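6 min read

Progress report to the Tusholm fund, second period
Prepared by Selina Kuster for the Leiva project

The question we were funded to answer is a narrow one: can a machine take over the sorting and putting-away work in a small household goods shop, and if so, which parts of it, and at what cost in staff time? We said in the proposal that we would report what we found even if the answer was no. At the end of the second period the answer is "some of it, slowly, with a person nearby."

Work since the last report

Most of the period went into picking. A shop worker emptying a mixed returns bin does not think about it. She reaches in, takes a brush, looks at it, and puts it on the right shelf. For the arm, each of those is a separate problem, and the first one is still the hardest.

We ran 1,000 pick attempts on mixed small goods, mostly kitchen and cleaning items, moving them from one bin to another. The arm lifted the item and let it go in the right place on 79 percent of attempts. In the first period the figure was 56 percent. Nearly all of the gain came from two changes made by Arsen Marchuk: the arm now looks again after a failed grasp before it tries a second time, and it no longer closes at full force on thin plastic.
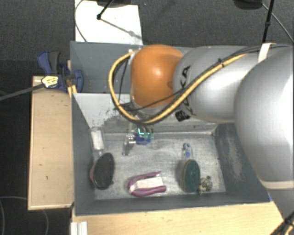 Results differ a great deal by type of item. Boxes and rigid tubs are close to solved for our purposes. Dish brushes with a solid handle are good if the handle is clear of the wall. Transparent packaging is poor, because the depth reading goes straight through it and the arm closes on air. Net bags and mesh scrubbers are picked up well enough but are not let go of cleanly, and in July we lost most of two afternoons to one kind of scrubber that hooked itself on the fingertip.

Items lying against a bin wall remain the largest single cause of failure. Zinhle Motaung tried a sweeping move that pushes the item toward the center first. It helps with heavy items and makes things worse with light ones, which tip over and end up flat against the opposite wall. We have left it switched off for now.

Speed

A pick takes 17 seconds on average, counting retries. Fionnuala Mac Giolla, who managed a shop floor for many years before joining us, did the same task by hand for comparison and was finished with a full bin before the arm had placed its third item. We do not expect to close that gap in this project. The case for the machine depends on it working when the shop is shut, and for that it has to run without somebody watching, which it does not yet do. At present a person has to step in about once every half hour, usually to free a dropped item or restart the planner.

Household tasks

The fund asked us to say something about home use. We looked at three chores in a simple form: clearing a draining rack, putting cleaning things back in a cupboard, and folding dish towels. The first went reasonably well with plastic items, and we did not try glass. The second failed more often than it worked, mainly because of the cupboard door. Towel folding was stopped after a week. Heidrun Kofler's view, which I share, is that nothing we have would be worth a household's money or floor space today.

Spending and schedule

Spending is within budget overall. Gripper parts cost more than planned and travel cost less. The shelf-placing software from Warkis arrived five weeks late, so the tests that depend on it have moved into the next period. We are not asking for an extension.

Plans for the next period

Placing on shelves starts as soon as the Warkis software is checked. We will also run the first overnight trial at the Ratau shop, with a staff member on call and the arm set to stop after two failures in a row. Arsen will test softer fingertips on clear packaging. If those do not bring that group above half, we will recommend that such items stay with the staff and will design the sorting around that.

Questions on the figures can go to me directly. The full log of attempts is available to the fund on request.

Comments (3)

Dagny R.
Does the 79 percent count a pick that worked on the second try? If so, could the next report give first-try numbers too?

Selina Kuster
Yes, it counts retries. I will add a first-try column.

Shopfloor_Len
We get returns with the tags still tied on and string hanging everywhere. Would like to see it try those.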